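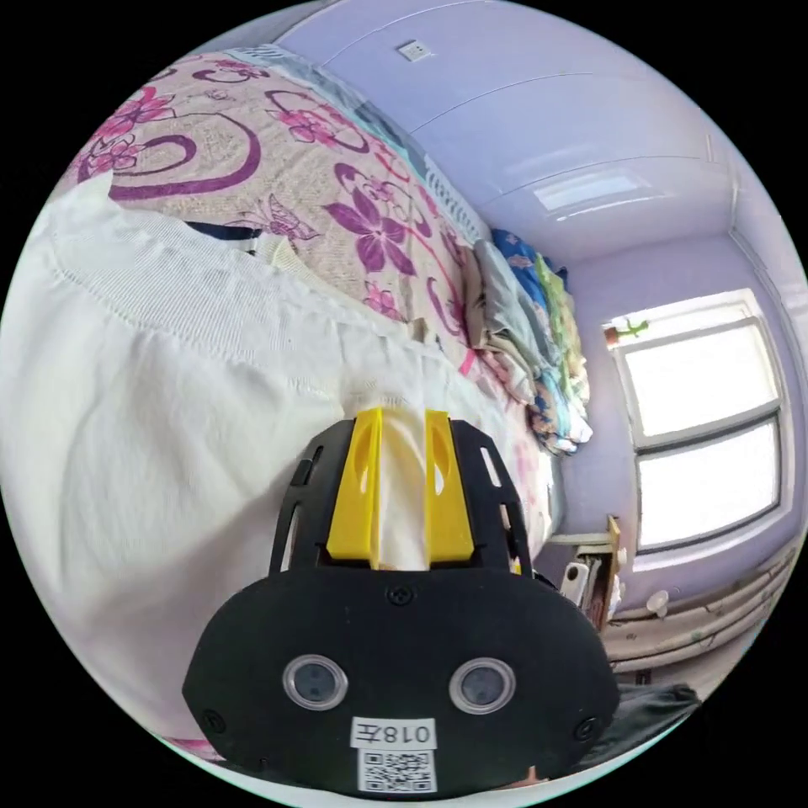 Pridton had told us beforehand that hours recorded was the only figure worth asking about. The lead researcher on the Nulik project disagrees. "Hours tell you how long people were in the room," she says. "We report usable episodes, and we publish the rule for discarding the rest."

Nulik studies how cloth handling in homes can be learned from people working with hand-held grippers. Its first result, released in April, rests on 1,240 episodes of bedroom tasks. Of these, 326 were set aside before training. Most of the losses came from tracking: when a sheet fills both lenses, the position estimate drifts and the fingertip path can't be trusted.

"We used to repair those by interpolation," she says. "The curves looked fine. The policy trained on them closed its fingers too early, again and again, and it took us weeks to find out why."

The group now cuts an episode at the first frame where the estimate fails. If the grasp has already been completed, the first part is kept and labelled as a partial. If it hasn't, the whole episode goes.

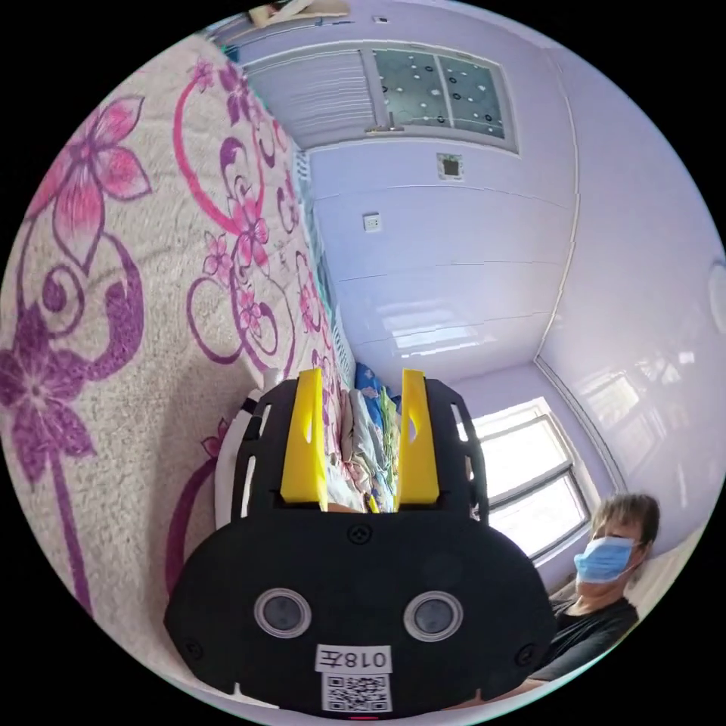
Recording with a hand-held gripper in a bedroom.

Left and right devices are calibrated separately, and each has its own label so that files can't be swapped without somebody noticing. Clock offset between the two is measured at the start and end of every session. Where the two readings differ by over 12 milliseconds, the session is resampled and checked by hand.

Asked whether a laboratory bed would have been simpler, she agrees that it would. The Hulme comparison was run on exactly that basis, with one mattress, one sheet and fixed lamps. A policy trained on the Hulme set did well on the Hulme bed and poorly elsewhere. "Patterned covers were the worst case. It had learned that an edge is where the colour changes."
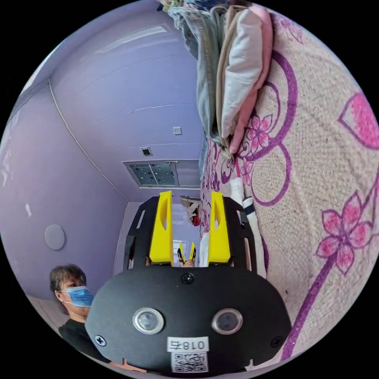

The evaluation used 100 trials per policy, with the starting position of the cloth drawn from a list fixed in advance. A trial counted as a success only if the cloth was held at release height without a second grasp. She regards that rule as strict but easy to apply, and two scorers rarely differed on it.

She is less satisfied with the treatment of thin items. Their depth is poorly estimated and the fingers tend to press into the mattress. Force sensing is planned for the next version, though the extra weight may tire the operators. "I'd want shorter sessions before I'd want more sensors," she says.

The discard rule and the scoring sheet are available now. The recordings will follow once the homes have been checked for private details.

Filed under: Research methods / Manipulation

Related
Udau: six months of drawer opening
Clock drift in paired recording devices
What counts as a failed grasp?

We use cookies to remember your settings and measure visits. Accept | Manage choices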